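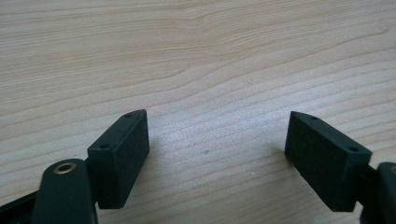 Normas aplicables a la captura de demostraciones con pinzas manuales: ¿qué hay que documentar?

Publicado en marzo por Johanna Trummer
Tiempo de lectura: 6 min

Johanna Trummer

Estoy redactando el procedimiento interno de un puesto de captura de demostraciones con pinzas manuales. Dos pinzas por operador, dedos paralelos, cierre por articulación, accionadas con la mano. Los datos se usarán para entrenar una política que después se ejecutará en un brazo con una pinza de la misma geometría.

El responsable de prevención de Ovelano me pide que indique «la norma de robots aplicable» y que adjunte la evaluación de riesgos correspondiente. He revisado la ISO 10218 y no encuentro cómo encajarla, porque en el puesto de captura no hay robot. Tampoco quiero dejar el apartado en blanco, dado que el auditor lo va a preguntar.

Mis dudas concretas:

¿Una pinza manual sin motor se considera máquina a efectos normativos, o basta con tratarla como herramienta de mano?

¿Existe alguna práctica aceptada para el estado de la superficie de trabajo (marcas, reflejos, objetos ajenos a la tarea) y para el orden del entorno que entra en el campo de la cámara?

¿Qué debería constar en el registro de cada sesión para que los datos sean trazables si más adelante se detecta un fallo en el brazo?

El borrador actual tiene 11 páginas y sospecho que la mitad sobra. Agradezco referencias o, en su defecto, criterios que alguien haya defendido ya ante una auditoría.

Braulio Zepeda

Separo las tres cuestiones, que en tu borrador probablemente estén mezcladas.

Encuadre normativo. La Directiva 2006/42/CE define la máquina como un conjunto equipado, o destinado a ser equipado, con un sistema de accionamiento distinto de la fuerza humana o animal aplicada directamente. Una pinza que se cierra con la mano y no tiene motor queda en principio fuera de esa definición; la excepción de los accesorios para levantar cargas tampoco te afecta. En el procedimiento la clasificaría como herramienta manual y lo justificaría en un párrafo. Si el dispositivo lleva electrónica (cámara, sensor de apertura, batería), revisa por separado la parte eléctrica y la documentación de cada componente.

La ISO 10218 aplica al robot industrial y a su integración. En tu caso entra en juego cuando la política se ejecuta en el brazo, y conviene decirlo de forma explícita: «el puesto de captura no contiene robot; la célula de ejecución se evalúa en documento aparte». Para el puesto de captura yo usaría la metodología de la ISO 12100 como guía de identificación de peligros, sin declarar conformidad. Los peligros que quedan son pocos: pellizco entre articulaciones, carga postural por sostener el peso con la muñeca, tropiezo con cables y caída de objetos. El segundo es el que más se olvida y el que antes genera quejas.

Prevención te va a pedir además formación del operador. Una hoja es suficiente: agarre correcto, zonas de pellizco, pausas, a quién avisar.

Superficie y entorno. No conozco ninguna norma que lo regule. Lo que sigue es el criterio interno que aplicamos en Tudose y que pasó la auditoría sin observaciones:

— Antes de cada bloque se inspecciona la superficie y se anotan las marcas permanentes. Una mancha que aparece siempre en el mismo punto puede acabar funcionando como referencia para el modelo, y eso solo se descubre al cambiar de mesa.

— No se limpia ni se sustituye la superficie a mitad de un bloque. Si hay que hacerlo, se cierra el bloque y se abre otro.

— Se define qué se admite en el campo de visión y qué no. Monitores encendidos con datos personales, documentos legibles y caras quedan excluidos. Mobiliario, cables y equipos de fondo se admiten si están en el plano de distribución del puesto.

— Los cables se mantienen fuera de la zona de paso del operador. Es un requisito de prevención y no tiene relación con la calidad de los datos, así que va en otro apartado.

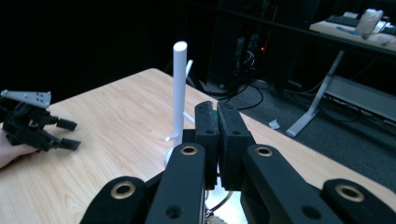

La segunda parte de este criterio afecta a las tareas con dos pinzas. Hay que fijar por escrito cuál es la mano de sujeción y cuál la de manipulación, y no dejarlo a elección del operador dentro del mismo bloque. Si los dos dispositivos se ven mutuamente con sus cámaras, el procedimiento debe indicar también que la configuración externa (placas, soportes, dedos) es idéntica a la declarada en la ficha. Un cambio de dedos entre sesiones sin anotar invalida la comparación entre ambas.

En las tareas de aproximación a un objeto fijo, por ejemplo un soporte vertical con base, anota si la base está libre o sujeta a la mesa. Un soporte libre se desplaza con los contactos repetidos, y la posición inicial deriva a lo largo de la sesión. Nosotros exigimos recolocarlo contra una plantilla cada 34 repeticiones; el valor salió de nuestras mediciones y no tiene por qué servirte.

Registro de sesión. Lo mínimo que yo exigiría:

— Identificador del operador, seudonimizado. La tabla de correspondencia la custodia otra persona.
— Identificador de cada pinza y versión de los dedos.
— Fecha de la última calibración de apertura y valor medido.
— Puesto, superficie y esquema de iluminación.
— Tarea, versión de las instrucciones y criterio de éxito.
— Episodios descartados con el motivo. No se borran, se marcan.

Sobre el último punto: el motivo debe elegirse de una lista cerrada. Con texto libre terminamos con 70 formulaciones distintas para lo que en la práctica eran cuatro causas.

Si las cámaras recogen manos u otras partes del cuerpo de los operadores, pásalo por el delegado de protección de datos antes de empezar. Que no se vea la cara no te exime de analizar si la persona es identificable, sobre todo en un equipo pequeño donde además conservas el turno y la hora.

Rolen34

Nosotros no documentamos tanto. Una hoja por sesión en la pared y una carpeta compartida, y los descartes se borran al final del día. Dos años así y sin problemas.

Para la mesa ponemos un mantel liso gris y se acabó la discusión de las marcas. La veta de la madera da igual, el modelo la ignora. Lo de la norma yo pondría ISO 10218 y ya está, el auditor solo mira que haya un número.

Braulio Zepeda

Dos objeciones a lo anterior, para quien llegue a esta página buscando criterio.

Declarar la ISO 10218 en un puesto sin robot es un error que un auditor competente detecta enseguida. Te pedirá la documentación de integración, los dispositivos de parada y la validación de las funciones de seguridad, y no tendrás nada que enseñar. Es preferible un apartado breve que explique por qué no aplica.

En cuanto a la veta, la afirmación de que el modelo la ignora depende de cuántas superficies distintas haya en el conjunto de datos. Con una sola, no se puede afirmar. El mantel elimina las marcas, pero introduce pliegues y cambia el rozamiento de las piezas que se arrastran; si en el brazo no va a haber mantel, estás capturando otra tarea.

Johanna Trummer

Gracias. Adopto la clasificación como herramienta manual con justificación y separo el documento de la célula. El responsable de prevención lo ha aceptado con una condición: que el procedimiento incluya un límite de tiempo continuado de uso por operador. En el borrador he puesto bloques con pausa obligatoria y alternancia de tareas, a falta de que el servicio médico revise la duración.

Me queda un punto abierto. Las pinzas llevan casquillos en las articulaciones y el fabricante (Nukside) no da intervalo de revisión de holguras. Si alguien tiene un método de medida que no exija desmontar el dedo, me interesa.

Braulio Zepeda

Galga entre las dos almohadillas, pinza cerrada sobre ella con una fuerza fija y lectura del desplazamiento lateral de la punta con un reloj comparador. Tres medidas por dedo, se anota la peor. Nuestro límite para retirar la pinza del servicio es el que marca la tolerancia de la tarea más exigente, sin un valor único para todas. Mide también una pinza recién montada: sin esa referencia inicial no sabrás qué parte de la holgura es desgaste y qué parte venía de origen.

Hazlo con el dispositivo apoyado en un útil. Sostenido con la mano, la lectura no es repetible.

Contacto | Condiciones de uso | © Comunidad de ayuda técnica. El contenido pertenece a sus autores. | Volver arriba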